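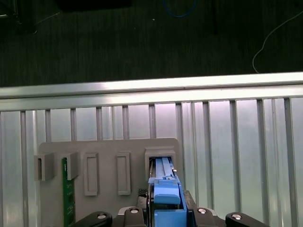
Can I leave the computer plugged in while I add the second drive?
Please don't. Shut down, switch off at the back, pull the power cord, and then hold the front button in for 10 seconds before you open anything.

Section 4: Adding a storage drive to your Pirnari home computer

Set yourself up somewhere comfortable with good light, because the screws are small and they do love a carpet. A saucer is a fine place to keep them. You'll want a medium Phillips screwdriver, the drive itself, and the bag of parts marked Spanos that came in your accessory box.

1. Lay the computer on its side and take off the side panel. It slides toward the back before it lifts, and it can be a little stubborn the first time.
2. Touch a bare metal part of the case with your hand. Do this again any time you've wandered off for coffee and come back!
3. Find an open drive bay and slide the new drive in, connectors facing the board. 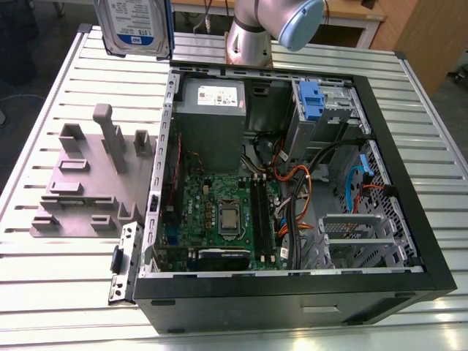

4. Put in all four screws loosely, then go back and snug them up one after another. Finger-tight and a quarter turn more is plenty.
5. Connect the data cable and then the power cable. Both plugs are L-shaped and go in one way only.

CAUTION: Never force a plug. If it won't go, turn it over and try again gently.

6. Put the side panel back on, stand the computer up, and plug it in. 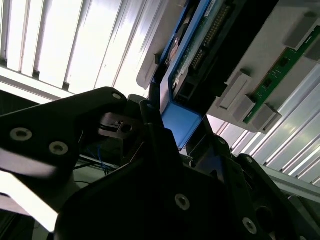

Page last changed: June | Hillness edition

When you start up, the new drive won't show right away, and that's perfectly normal (a blank drive has to be formatted first). Open your disk settings, pick the new drive, and choose the quick format.

Note: A 500 GB drive will show a smaller number once it's formatted. The two are counted differently, and you haven't lost anything.

If you see message 394, shut down, unplug, and reseat the data cable at both ends. For message 600, go on to Section 5.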